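Stolen vans and second identities: an examiner on how the Kollness vehicles were traced

October 16, 2023

The vehicle examiner who worked on the Kollness van thefts agreed to talk on condition that he was not named and that nothing was said about two cases still before the court. He is a civilian employee of the police. His job is to establish what a vehicle is, which in most weeks means deciding whether the number on the chassis belongs to the metal it is stamped in.

The Kollness inquiry began in January, when a buyer took a three-year-old panel van to a garage for a new clutch and the part would not fit. The mechanic ordered by registration number and received the part for a different gearbox. He rang the supplier, then the buyer, and the buyer rang the police.

"That is a normal way for it to start," the examiner said. "The paperwork agrees with itself. The plates agree with the paperwork. Then somebody orders a part, and the part has no interest in the paperwork."

The van had been cloned. Its plates, registration document and visible identification number described a vehicle of the same make, model and colour that was at that time parked lawfully at a builder's yard in another county. The stolen one had been dressed to match. By the end of the inquiry 22 vehicles had been recovered in the same condition, all panel vans, all sold privately, and all within an hour's drive of the town.

The examiner handles nearly 700 vehicles a year, though the majority need only a short look. A full examination takes a day or more. He described the order in which he works, which he said does not vary.

"I start with what can be read without touching anything. Plates, the number at the base of the windscreen, the sticker in the door opening. I photograph them and write them down as found, including spelling mistakes and bad spacing. I don't correct anything at that stage. Then I go to the stamped number on the body, and then to the parts that have their own numbers."

The windscreen plate is of limited value, in his view. It can be swapped with the screen out, and a good copy is hard to tell from an original through glass. The door sticker is worth slightly more, as the print is made by a process that does not reproduce well on office equipment. On the Kollness vans the stickers were wrong in the same respect each time: the paint code had been set in a slightly heavier typeface than the line above it.

"Once you have seen it twice you look for it. It doesn't prove where the sticker was made. It does suggest that one person made them."

The stamped number is the centre of the work. If it has been ground off and stamped again, the original can sometimes be brought back. Stamping compresses the metal below the depth of the visible character, and the compressed metal behaves differently from the metal around it after the surface has been removed. The examiner would not go into the chemistry for publication. He said that the result, where there is one, may be visible for only a short time, and that everything is photographed as it appears.

"You may get three characters of seventeen and then nothing. Three can be enough if you know which positions they are in. With three characters and a build month you can often reduce it to a list, and then you look at which vehicles on that list have been reported stolen."

On nine of the Kollness vans there was nothing to bring back. The section of panel carrying the number had been cut out and replaced with a section from another vehicle, then welded, filled and painted. He found the joints with a paint thickness gauge, a hand instrument that costs less than a set of tyres. Factory paint on that part of the body falls within a narrow band. Over the joints the readings went well above it.

"Filler reads thick. People can make it smooth and they can match the colour, but it is still thick. I take a grid of readings and put the grid in the report. A court can follow a grid."

For those nine he relied on the modules. A modern van contains a number of control units, and several of them hold the identification number of the vehicle they were fitted to when it was built. The thieves had rewritten the engine unit each time. They had not rewritten all the others. In five vans the airbag unit still gave the true number, and in three it was held in a unit for the parking sensors.

The ninth van was identified through its locks. It had been fitted after sale with an additional deadlock on the rear doors, made by Šimko, and the lock barrel had a serial number on the inner face. The number had been registered by the first owner, a flooring contractor, when he bought it. He had filled in the card and posted it, and the lock had later been drilled and left in place with a cover over it.

"He was surprised to hear from us. He had already been paid out by his insurer and had bought something else."

Asked whether trackers had played a part, the examiner was cautious. Four of the vans had carried a unit supplied by Jolari. In each case it had been removed within a short time of the theft, and the last position was of little use by itself. What proved more helpful was the record before the theft. One of his colleagues took the stored journeys for all four and laid them over each other in a mapping program called Cliker, which the office uses mainly for road collisions. The four vans belonged to different trades and had no customers in common. They had all used the same hand car wash.

"I should be careful there. The car wash was a place where they had all been. It was not itself a finding. Other officers took it from that point and I was not part of it."

No one from the car wash has been charged. Three people have been, on matters of handling and of false registration, and the examiner's reports form part of the papers. He has produced 214 pages on the Kollness vehicles so far, the larger part of them photographs and tables of readings. He expects to be asked about the gauge, when it was last calibrated and against what. He keeps the calibration sheets in the same folder as the readings.

"That is what I get asked. They seldom ask whether the van was stolen. They ask whether the instrument was right on the day, and who had the key to the bay between one session and the next. So there is a log for the bay as well."

The bay is a unit on a trading estate with a lift, a drain and a heater. Vehicles arrive on a lorry, wrapped if fingerprints are wanted, and are not driven in. He prefers to work with the doors shut and the overhead lights off, using a hand lamp held low so that grinding marks throw a shadow. Under flat light, he said, a ground surface and a rolled one can look the same.

The position of the buyers is a separate difficulty, and he raised it without being asked. A person who buys a stolen vehicle in good faith does not normally come to own it. In most of the Kollness cases title had passed to an insurer, and the buyers lost both the van and the price. Some had tools racked inside when it was taken away – these were listed and returned.

"I am the person they see doing it, or the person whose name is on the sheet. I explain what I have found and I give them a reference. I can't advise them on getting the money back."

He was asked what a buyer could check. He said the commercial history checks are worth having but that they check the identity shown on the vehicle, so a good clone passes. Of the buyers in this inquiry, 70 per cent had paid for one and kept the result. He would add to it. Read the number in every place where it can be read, and compare them character by character. Ask for both keys and try both in the doors as well as the ignition. Look at the service book and ring the garage whose stamp is in it. See the van at the address on the registration document, and go inside the house if invited, because a seller standing in a drive that is not his will not usually offer.

"Price is a guide as well. These were priced a little low. If they had been very low, people would have walked away. A little low, and the seller has a reason: he is changing jobs, or his wife is ill. I have read the same message to three buyers with the illness changed."

He also suggested ordering a cheap part. A filter or a set of wiper blades will not show anything, he said, but a dealer's parts desk can usually say from the number what gearbox, seat trim and rear axle the vehicle left the factory with. Ten minutes with that list and a torch would have found six of the Kollness vans, which had the wrong number of seats or a bulkhead of a type that was never fitted to the vehicle they claimed to be.

The recovered vans are held at two sites. Those that are no longer needed as evidence will be offered to the insurers, who generally send them to auction with the true identity restored and a marker on the record. The replaced panels stay with the police. The examiner has nine of them on a rack, each tagged with the case number and the date it was cut out, and he expects to keep them until any appeals have run their course. Two vans remain without an identity. On one of them a partial number has come up, four characters in positions nine to twelve, and he has written to the manufacturer for the build records.
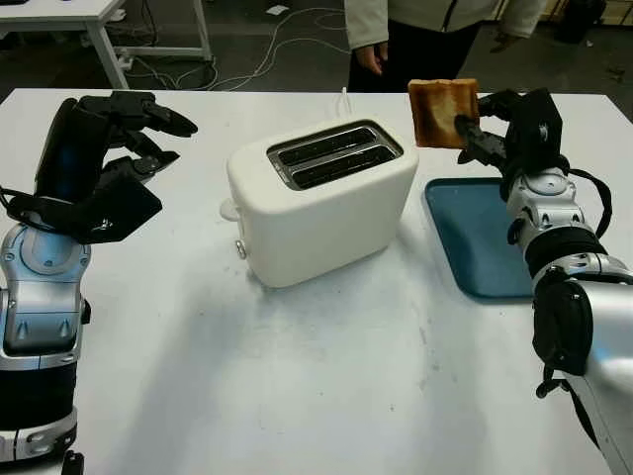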